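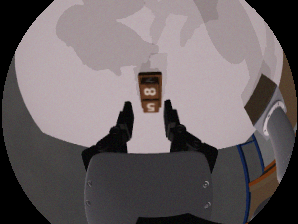
I've now done the Darnik flood walk twice with the Viven handset, once on the big anniversary evening and once on my own a fortnight later, so I reckon I've earned an opinion on it. The Viven is the grey audio player you hire from the old post office. You key in the number of the stop you're standing at and it talks to you. Simple enough, except you have to find the number first. The brown block up top has its bold white 8 turned on its side, two loops next to each other, and the numbers on the trail markers are done exactly that way, running up the post, so get used to tilting your head. With an 8 you'll be right whichever way you lean. The 6 and the 9 are another story! I stood beside the creek listening to a very moving account of the bakery when I was meant to be hearing about the school.

If you're not from out our way, the flood was 98 years ago this May, and the town does something for it every year, mostly a wreath and a cup of tea. This year there was a proper event, with 4,000 tickets in a ballot, half the main street closed and a stage down at Ghanem Bridge. I got one ticket, my sister didn't get any, and she is still bringing it up. The handset came as an add-on when you confirmed your spot, twenty dollars on top (it says "$20 hire" and then there's a deposit on your card as well, which you do get back, but it took ages to show up on mine).

So, the handset itself. It's light, it hangs off a lanyard, and the buttons are big enough to use with gloves on, which I needed by about teatime. There's a speaker if you hold it to your ear like a phone and a normal headphone socket on the bottom. Bring your own headphones. The ones they lend you are the foamy kind and they fall off if you look down, and on a walk where half the plaques are set in the footpath you look down a lot.

The sound is lovely. I don't know who they got to do the reading but it's a local sort of voice, not put on, and they've used bits of recorded interviews with people who were kids at the time. The one at the railway yard, with the woman remembering her father carrying the clock out before anything else, had me standing there well after it finished. I played it again. On my second visit I played it again again.

There are 19 stops, and they vary. Some go for six or seven minutes and some are over before you've got your headphones untangled. The hotel one is basically a list of former owners. Somebody clearly loves that pub and good on them, but my feet were cold. If you're short of time do the railway yard, the bakery, the school and the bridge, and skip anything up the hill unless you like a view.

What I didn't love:

The battery. On the anniversary night mine died between the church and the bridge, and I wasn't the only one shaking my handset in the dark. They'd been out on hire all afternoon and I suppose they hadn't had a chance to charge. I had my Prevex power pack in my bag, but the charging port on the Viven is some odd round thing and my cable was no use at all. When I went back on a quiet morning the same model lasted the entire loop with plenty to spare. So ask for a freshly charged one and check the little bars before you leave the counter.

The pause button. It's right beside the stop button and they feel the same. Hit stop and you're back to the start of the track, and there's no fast forward. I listened to the opening of the school story four times, which is how I know it was a cold, clear morning and the milk had been delivered.

The volume, for the event only. Once the brass band got going you could not hear a thing, speaker or headphones. I don't really hold that against the handset. But if you're paying for it as an extra on the night, know that you'll get maybe an hour's use out of it before the street gets noisy, and then it's just a thing around your neck.

The map that comes with it. It's a photocopy of a photocopy and the creek has vanished from it. I used the noticeboard outside the library and took a snap of that on my phone, much better.

As for the event, since a few people have asked me. I was worried it would be a bit much, all that fuss over a terrible night. It wasn't, really. There was a short silence at the bridge, then the names were read, and then it turned into more of a street party, with sausages and a bush dance and a queue for the coffee van that went back past the chemist. My grandmother would have called it a good send-off. I did think the silence could have gone a bit longer, and a few people near me talked through it. And the ballot needs a rethink. Holding back a decent chunk of tickets for people who live in the town would save a lot of bad feeling next time, and I say that as someone who doesn't live in the town.

Would I hire the Viven again? On an ordinary day, yes, and I already have. Twenty dollars felt steep when I was handing it over in a crowd, and quite fair when I had the whole trail to myself and could sit on the bench at Ghanem Bridge with a thermos and let it play. You can share one between two if you've got a headphone splitter. For families I'd get one for the grown-ups and let the kids run ahead and find the markers, they're good at it, and they don't seem to mind reading sideways.

On an event night I'd save the money and just go and listen to the people around you. I ended up next to an older bloke at the bridge who told me more in ten minutes than the handset did up the whole hill, and he didn't need charging.

A few practical bits. The hire desk shuts at 4 pm and they mean it, so start by one if you want the full loop. The path behind the church is gravel and has a steep bit, no good for a pram or a walker, but you can go round by the road and you only miss one stop (it's the tree). There's a toilet at the oval and another at the library, and the library one is nicer. You'll need a card for the deposit, they won't take cash for that part. Dogs are fine everywhere except inside the post office, and there's a hook and a water bowl out the front.

Three and a half stars from me, four if they fix that pause button.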